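Racket Workshop Notebook
Stidlow Tennis Center, stringing and equipment room

Apr 15, 2024
Entry by Waldemar Duda

3 shares | 20 comments

Work continued on string tension loss ahead of the July tournament. The purpose of this entry is to record the state of the test rackets and to set out what remains before the stringing schedule can be issued to visiting players.

All test rackets were strung on the Umus machine at the same reference tension. The Provley machine was not used. Its clamps slipped twice last week, and readings taken from it before that date should be treated with caution. Dymphna Keane has asked that those readings stay in the book, marked as doubtful, and this has been done.

The polyester set lost more tension overnight than the multifilament set, as expected. The hybrid rackets fell between the two, although one of them (tag 255) dropped further than either. I restrung it this morning with string from a new reel. The old reel, lot 1683, has been set aside. It should not be used for player rackets until a second sample has been checked.

Calibration of the Umus machine was checked before the first racket and again after the last. The two readings agreed. The spring gauge was not available for a third check – it is on loan to the Eze courts and is due back this week.

Colleagues are reminded that rackets under test must stay on the numbered pegs. Two were found in the loan bin on my arrival. One had been played with, judging by the felt on the strings, and its results have been struck out.

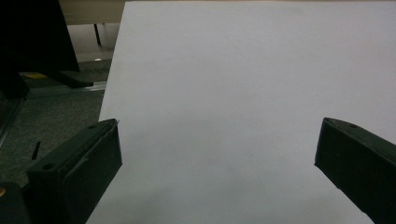 Dymphna also raised the matter of players who arrive late from quarantine or from a delayed flight and need rackets the same day. The present rule gives priority by match time only. She proposes that one machine be held free each morning for such cases. I support this in principle, but it depends on the Provley clamps being replaced.

Outstanding items:

Second sample from lot 1683, to be strung and left for 20 hours.
New clamps for the Provley machine. Order placed, no delivery date given.
Grommet strips for the older loan frames. 3 are still needed.
Peg labels to be rewritten – the ink on several has faded.

Readings for the restrung hybrid will be entered tomorrow by D. Keane.

This site uses cookies to remember your settings. Accept | Manage choices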